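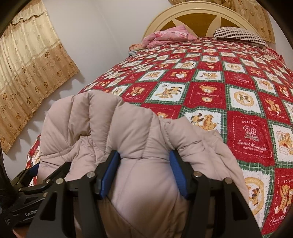 Figure 2. Hand-held gripper closing on a quilted puffer jacket above a patchwork bed cover, as seen from the tool's own camera.

4.2 Open-day sessions

The second part of the study was run during the April open day, in a furnished bedroom. Visitors were given a short briefing by Jemal and then handled garments with the gripper shown in Figure 2. Each visitor worked alone at the bed for 9 minutes, with one of the authors standing behind the door line to log drops and regrasps. In all, 39 visitors took part and nearly 1,000 grasps were recorded.

Padded garments were treated as a separate class. When the two finger pads close on a bunched fold, the filling bulges between them, and the width of the opening says little about how much cloth is held. The hanging part of the garment can also remain in contact with the bed, so that the load on the fingers is lower than the garment's full weight. We therefore labeled a grasp as complete only when no part of the garment touched the cover.

The printed cover was kept for all sessions. Its repeated squares and plaid borders make a harder background for garment segmentation than the plain sheet used in Section 3 – a point raised by Gidey after the pilot. Masks were drawn by two annotators, Workneh and Negussie, who worked separately and then compared borders. Disagreement was largest along loose flaps lying flat on the cover. These cases were kept in the set and marked as uncertain.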